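In defence of the spare part

My dishwasher is a Vikano, bought second-hand from a woman in Hoseck who was moving abroad, and for six years it has washed our plates without complaint. Then in October the little clip that holds the top basket on its rail snapped. A bit of plastic the length of my thumb! The basket tipped, two bowls went, and I spent the next three weeks finding out how hard it is to buy one clip.

You can't have the clip, you see. You can have the clip as part of the rail assembly, and you can have the rail assembly as part of the complete upper basket, which costs £89 before delivery. I rang and asked very nicely whether there might be a box of clips somewhere in the warehouse. The young man was kind about it but his screen only had the one number on it, and that number was for the whole basket.
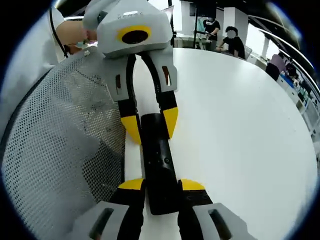
A black bar, held at both ends.

I know plenty of people think I'm being daft. My sister-in-law Gwenllian Prothero thinks so, and she's a sensible woman. Her view is that a new machine uses less water, comes with a guarantee and saves you an afternoon on your knees with a torch in your teeth. All true, and I did look (the Bråten ones are very handsome). But I already own a dishwasher. It has a motor and a pump and a door that shuts, and I can't bring myself to put all that in a skip for the sake of a clip.

What gets me is that it didn't use to be this awkward. When I was small there was a shop called Peden at the bottom of our hill, with drawers up to the ceiling, and you took your broken bit in wrapped in a hanky. The man would look at it, go up the ladder and come back down with another one. He'd sell you one washer. He'd sell you half a metre of flex! I'm sure he made next to nothing on it, and I do understand why shops like that have gone, but the makers could do the same job now without the ladder or the rent. Put the drawings up, give every piece its own number, and let us order the piece.
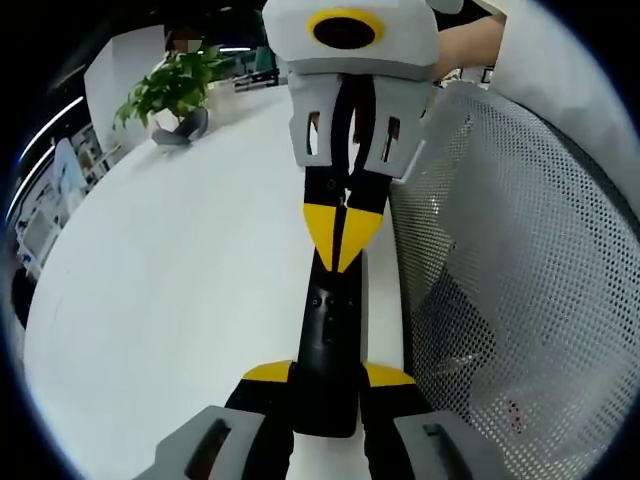

And please, a number you can find. Mine is 1477, stamped on the back of the clip in figures so small that I read it as 1417 and very nearly ordered a door seal. The replacement clip is 1602, for reasons best known to themselves, and I only learned that from Gwawr Gittins two streets over, who had the same machine and the same trouble and had kept the old paper manual in with her recipe books. She had a spare as well - she'd bought the whole basket in the end, poor thing, and there were four clips on it.

So my dishwasher is running as I write this, and I owe Gwawr a cake. But it's no way to arrange things, is it? You shouldn't need a neighbour with a good filing habit to keep a perfectly decent machine going. I'd happily have paid a fiver for that clip, postage on top, and I'd have thought well of Vikano for years afterwards. As it is I've written them a letter, a proper one with a stamp, and put the broken clip in the envelope so they can see which one I mean.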